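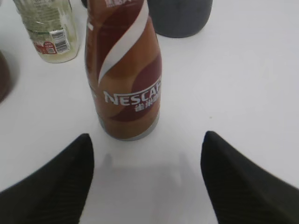 27 July 2024
Gilani gripper kit, evaluation unit, bench 2
E. Morelli

Continuing from the mounting notes. Firmware left as shipped. Wrist camera exposure now locked; on auto it hunted every time the fingers closed, and the detector lost the label edge.

Object set today is drinks containers on the white top. Target is the Nescafé bottle, upright, with the clear plastic bottle and the dark gray cylinder left standing behind it as clutter. Approach from the near side, fingers open, gap lined up on the base of the bottle before the final advance.

Force limit at the vendor default for the first block, then down one step. At default the sleeve creased at the contact line. One step down it held through lift and a slow wrist roll, but slipped on the fast roll. Want an intermediate value. The config tool only takes whole steps; the manual implies otherwise (section 4). Asked Skandumberg support whether the finer setting is a license matter or a documentation error.

Detector: clear bottle is the weak point. The box jumps between the sticker and the full outline, and the planner then takes the sticker width as the object width. Maximiliano's workaround is to mask it by hand in the clutter layer. Fine for the bench, no use for the Dollgate line, where half the stock is transparent.

Log has 1373 entries for the session, mostly duplicate timeout warnings from the camera node. Filtered copy is in the shared folder. Timestamps drift against the arm controller, almost 2 seconds by the end of the run. Restarting the node clears it.

Finger pads: wiped with a dry cloth between blocks. No visible wear. Pad replacement needs the whole finger off, 4 screws each, and the lower pair is awkward with the camera bracket in place. Add to the list for the quote discussion.

Open:
- intermediate force value, waiting on support
- repeat fast roll with bottle filled and empty, same grip height
- MM to check whether the Morbridge adapter clears the bracket
- trial license runs out in 14 days, ask for extension now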